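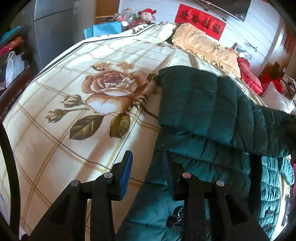 Putting the winter puffers away for the season, thread. I do this every May and every year I look up the same details again, so they are going in one place.

1/ Jackets go on the bed first. A made bed is the largest clean flat surface in most apartments, and a quilted cover has enough grip that slick nylon stays where you put it. Floors collect grit. Tables are too small for anything past the hip.

2/ Empty the pockets. All of them, including the inside one. Last spring I left a lip balm in a chest pocket and it soaked through the lining over the summer. The stain is still there.

3/ Zippers: check the pull, then run the slider up and down once. If it drags, clean the teeth with a dry toothbrush before you add any wax. Wax over grit makes paste.

4/ Washing. Front-loader only, cold or 80 F at most, gentle cycle, second rinse. I use the Cimetti down wash, one capful. The bottle says two. Two left residue in my machine.

5/ Dry on low with clean tennis balls. Stop every 15 minutes and break up clumps by hand, working along each channel from the side seam inward. Plan on most of an afternoon. A channel that feels cool in the middle is still damp.

6/ Do not trust the shell. Nylon is dry long before the fill is. I leave everything out overnight after the dryer and check again in the morning.

7/ Folding. Teal jacket, horizontal channels, lighter turquoise lining. Horizontal channels are the easy case: the stitch lines are already fold lines. Fold between the puffs, never across them.

8/ Sequence I use: zip closed, face down, sleeves straight back along the body, sides in to the width of the collar, then hem to collar in thirds. Press the air out with a flat forearm. Leaning on it with a knee is how seams go.

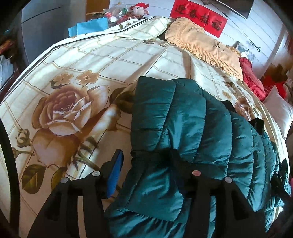 9/ Shiny shells show creases more than matte ones. Most of that relaxes when the jacket is hung up in the fall. A steamer held well off the fabric takes care of the rest. No iron, at any setting.

10/ Vacuum bags: no for down, tolerable for synthetic. I ran the Sallarik bags for two winters. The synthetic jacket recovered in a day. The down one never got its collar back.

11/ What I use now is the Holroyd cotton storage cube, the middle size. It breathes, it has a lid, it fits under the bed frame with a little clearance. One thick jacket or two thin ones per cube – more than that and you are back to compression.

12/ Label the short end, the one that faces out. I wrote on the lid the first year and had to drag every cube out to read it.

13/ Somebody will ask about weight. Mine came to 223 g over the listed weight straight out of the dryer. I put it back in for another low cycle.

14/ Moths: not interested in nylon or polyester. They will go for wool cuffs and for anything with food on it. Cedar is fine if you like the smell. I skip it.

15/ Repairs before storage, not after. A pinhole in a puff gets a round patch from the Brirach kit, corners trimmed if yours are square. Let it sit flat for a night before you fold over it.

16/ The bedding goes in the wash last, after the jackets have been on it. I have done it in the other order and ended up washing the quilt twice.

17/ Next on the list is gloves and the boot liners. Separate thread, the liners have their own problems.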